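Ticket 191: Right hand-held gripper, jaw width reads open on thin objects
Project: Skendgate tabletop demos
Component: Keso hand-held pair, Gendar recorder
Priority: Normal
Status: Open, workaround in place
Opened: 14 August 2026

Problem

During the tea box task the right gripper reports a jaw width that does not drop when the jaws close on a single stick packet. The left gripper reports normally. The recorder saves the episode without a warning, so the fault only shows up when the width trace is plotted. A policy trained on these episodes would learn to move the hand to the packet and never command a close.

Task as run: operator seated, one gripper in each hand, tea box on the table with the lid open. One red stick packet starts on the table to the right of the box and goes into the left compartment with the other red packets. Capsules and dark gray items stay where they are.
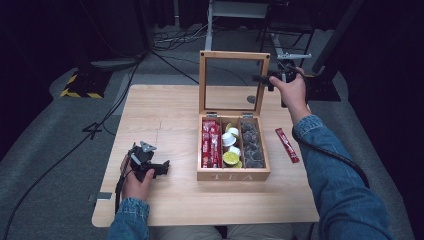
Tea box layout, lid open, single packet to the right of the box.

Steps to reproduce

1. Power up the recorder with both grippers plugged in. Wait for both status lines to go green.
2. Run the open/close calibration on each side with the jaws empty.
3. Start an episode. Close the right gripper on one stick packet, lift, hold, release.
4. Stop and plot jaw width for both sides.

Expected: right width falls to near the closed value and stays there during the hold.
Actual: right width stays at the open value for the whole episode. Pose trace for the same gripper is fine.

Log, right side

width_raw 1000
width_raw 1000
width_raw 1000
WARN right: sample age 200 ms, holding last value
width_raw 1000

1000 is the full-open value after calibration. The WARN line is written to the debug log only and does not reach the operator screen.

Checks done

Swapped the left and right cables at the recorder end. Fault moved to the left side. Swapped back, fault returned to the right. Gripper itself ruled out.

Replaced the right cable with the spare. First two episodes good, then the same fault with the operator's arm extended across the table. Cable not ruled out, but a bad spare seems unlikely.

Ran the right gripper on a foam block instead of a packet. Same fault with the arm extended, none with the arm close to the body. Object thickness has nothing to do with it, so the ticket title is wrong. Leaving it as is to keep the links working.

Moved the recorder input for the right side to the unused port. No change.

Pulled the cable lightly by hand at the recorder end while watching the raw stream. Samples stop when the plug is loaded sideways and come back when it is let go. Repeated 12 times, same result each time.
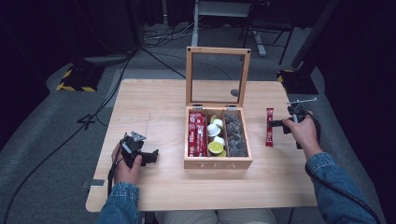

Working position at the tea box, both grippers in hand, right gripper behind the loose packet.

Cause (probable)

Side load on the plug at the recorder when the right arm reaches. The width channel drops out, and the recorder fills the gap with the last good sample, which at the start of a reach is always full open. Pose comes over a different path and is not affected. The cable swap result fits: the cable left on the right-hand port run was the one under load in both cases only if the routing was swapped with it. It was. Noted here so the test is not repeated the same way.

Workaround

Give the right cable slack before the operator sits down and tie it off near the plug. Have the operator reach to the far side of the box with each hand before the first episode while someone watches the raw width. If WARN appears, stop and redo the routing.

Open items

Amarasinghe build of the recorder: raise the stale sample warning to the operator screen and mark the episode as bad. Requested, no reply yet.

Strain relief bracket for both recorder ports. Drawing done, part not printed.

Episodes already saved since the March cable change need a pass for flat right width traces. Script is in the tools folder. Do not delete flagged episodes, move them to the hold folder until the pose data has been checked.

Related: the left status line sometimes stays green after unplugging. Separate ticket to follow.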